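The Patient Business of Picking Things Up

The first thing you notice at Closonside is how quiet it is. I had driven up expecting noise, I suppose, or at least a bit of drama, and what I found was a long carpeted room on the upper floor of a former seed merchant's, with the kettle at one end and the robots at the other. Most of the sound came from the kettle.

Budent, the small firm that took over the building last October, is in the business of collecting examples. A robot that is meant to pick up anything at all, whatever a household or a warehouse happens to put before it, has to learn from a great many goes at doing just that, and somebody has to arrange for those goes to take place. So every working day the arms reach into their bins, close their fingers on something (or on nothing, which is just as useful to know) and reach in again. On a good day one station will get through 700 attempts, and every one of them is kept, the clumsy ones along with the graceful.

What goes into the bins is a matter of real affection here. There is a cupboard of 200 objects, gathered from kitchen drawers, toy boxes and the sort of shop that sells everything, and the staff talk about them the way gardeners talk about their plants. A sponge is a kindly thing to start with, I was told, because it gives a little when you squeeze it. Cloth is another story altogether – it never lies the same way twice. Thin metal tools like to slip underneath their neighbours and stay there.

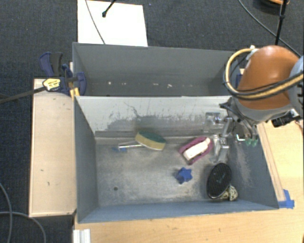
I spent the better part of a morning on a stool beside one of the stations, and I can report that it is oddly soothing, rather like watching someone else do the washing-up. You begin to have favourites. You begin, if you are me, to lean slightly to one side when you think the gripper ought to go left.

The learning itself happens elsewhere, in a program called Mets, which takes in the week's attempts and works out which kinds of approach tended to end with something held. The new version then goes back to the arms, and round it all goes again. They are on version 11 now. Version 3 is still spoken of with a shudder, having developed a passion for the corners of the bin and very little interest in anything else.

I asked whether it ever got dull, and was given a biscuit and a fair answer: yes, on Thursdays, a bit. But then an arm will find its own way of getting hold of something everyone had given up on, and people come over from their desks to look.

The next set of objects is being chosen with Duvarov, a maker of kitchen goods who would like its packing done by machine one day. There are whisks in it. The staff are looking forward to the whisks with some dread, and have already cleared a shelf for them.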